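Pamix Fold: two-arm garment folding on a padded bench

A README for the dataset and the build that made it

Pamix is a pair of white arms, a padded gray bench and a lot of secondhand clothes, all living in a corner of the Wurkbridge shared workshop. We started it because Ashraful Wickramasinghe wanted to see if a home-scale build could fold a T-shirt. It can, some of the time, and watching it get one right is still a thrill! This release holds everything we recorded while teaching it by hand.

What you get

2,491 episodes. Each one is a single person driving both arms through one fold attempt, start to finish, with the failed attempts left in. Video comes from a head camera and from the wrist cameras, with joint positions and gripper opening logged alongside. There is a plain text note per episode saying who drove, what the garment was and whether the driver called it a success.

Folder layout

episodes/ one folder per attempt, numbered in the order we recorded them
garments/ a short entry for each piece of clothing, with fabric and rough size
calib/ camera and arm calibration, redone every time we bumped something
scripts/ loader, episode viewer and the Pendano bridge

Getting started

Run scripts/check.py first. It looks for missing video and for logs that stop early, and prints the episode numbers. Then try scripts/view.py with any episode number to see all the camera streams side by side. If you only want a taste before the full download, the starter pack has 100 episodes picked by Tania Uddin, and she chose them well (lots of sleeves, which are the fun part).

Pendano is our little control program. It reads the two leader handles, smooths the motion and sends it on to the arms. You don't need it to use the data, but if you are building something similar, please take it and hack on it. The smoothing setting is in pendano.cfg and the default is 8. Go lower and the arms feel wonderfully quick, though thin fabric tends to get yanked.

The bench

We began on a bare tabletop and the fingertips kept skating over the cloth. Switching to a woven, padded surface changed everything! The fingers can press down a little to get under an edge, and a folded layer tends to stay where you put it. Wainwright, the older rig whose calibration code we borrowed, used a hard top, so its grasp heights won't carry over. Look in calib/ for ours.

Garments

Tees, polos, towels and a few baby clothes. Terry cloth turned out to be our favorite for practice: it's thick, it grips itself, and a crease shows up clearly on video. Striped trim is great too, as you can follow an edge by eye even when the fabric is bunched up. We did not cut off loose threads or iron anything. Clothes went on the bench the way they came out of the bag.

Head and wrist views of the red and white garment, partly folded: 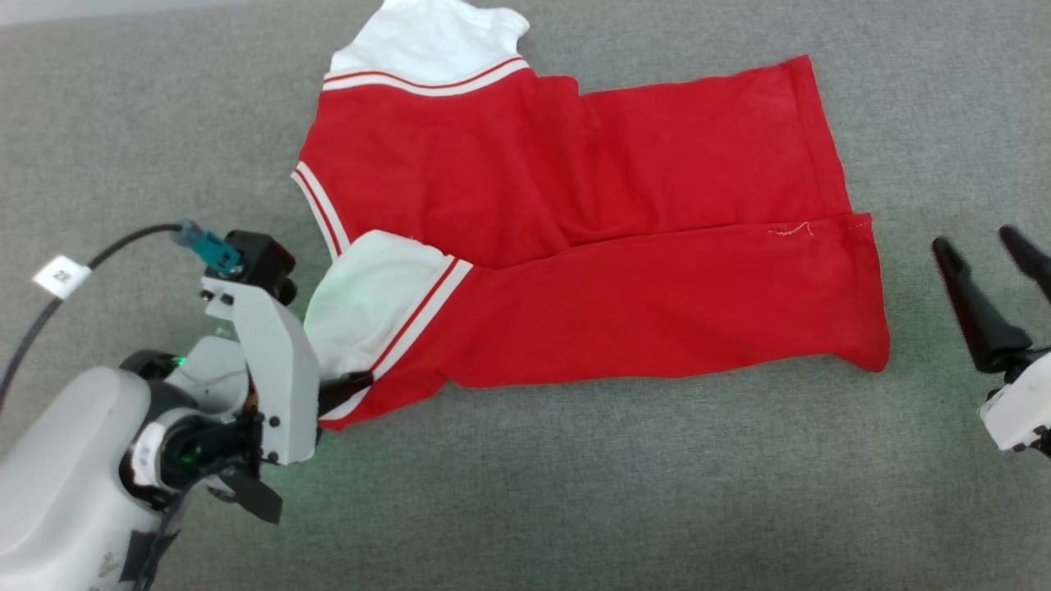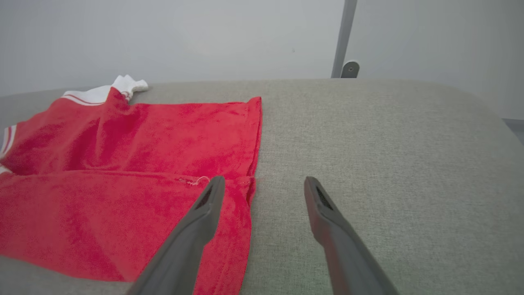
Known problems

The clocks on the wrist cameras drift against the arm logs in the early recordings. From February on, we sync at the start of every episode, and the loader has a flag (--fix-drift) that does a decent job on the older ones.

Success labels are one driver's opinion. Tania is strict about square corners and Ashraful is very much not, so filter by driver if that matters to you.

Some episodes have a long pause in the middle while the driver thinks. We left those in. scripts/trim.py will cut any pause longer than 2 seconds if you'd like them gone.

Contributing

Yes please! New garments, better labels, a cleaner viewer, anything. Open an issue first if you plan to touch the log format, and include an episode number with every bug report. If you fold something on your own arms using this data, send us the video, good or bad. Pants are still missing from the set, and we'd love a recording or two.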